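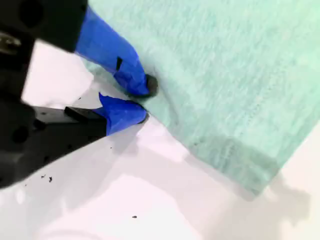 Oana Dinu me répond que si je pliais à la verticale, comme tout le monde, je ne me plaindrais pas de mes tiroirs. Bon. J'ai essayé, Oana. Deux semaines. Je raconte.

Le principe : on plie en trois dans la longueur, puis on rabat jusqu'à obtenir un petit rectangle qui « tient debout tout seul ». Le mot important, c'est tout seul. Avec un t-shirt en coton bien raide, d'accord. Avec une maille un peu duveteuse, genre vert menthe chiné, ça s'affaisse dès qu'on a le dos tourné.

Et personne ne parle de l'ourlet. Dès qu'il y a une bande repliée et cousue en bas, ça fait une surépaisseur, et tout le pliage part de travers à partir de là. On me dit de commencer par l'ourlet. On me dit aussi de finir par l'ourlet. Mettez-vous d'accord.

Kgomotso Botha prétend qu'il faut pincer le bord et lisser vers le coin avant chaque rabat. J'ai pincé, j'ai lissé. J'y ai passé 11 minutes pour une pile que je fais d'habitude en deux. Je veux bien qu'on m'explique où est le gain de temps.

« Mais on voit tout d'un coup d'œil ! » Je vois surtout neuf tranches de tissu dont trois de la même couleur. Avant, je soulevais la pile. Maintenant je tire une tranche et les voisines se couchent.

Évidemment, la solution se vend. Prodorwood fait des séparateurs de tiroir exprès. Donc la méthode qui tient toute seule a besoin de cloisons. Je note.

Laurențiu Roman me demande si j'ai essayé sur une surface bien plate et dégagée au lieu du lit. Oui, sur la table blanche de la cuisine. C'est mieux, je le reconnais. Les plis sont plus nets. Ils tiennent jusqu'au couloir.

Où j'en suis ce lundi : vertical pour les torchons et les t-shirts, parce que là, bon, ça marche. Les mailles sont retournées à plat, en pile, comme chez ma grand-mère.

Oana vient d'écrire que je n'ai pas laissé sa chance à la méthode. Elle me conseille de rouler. Non.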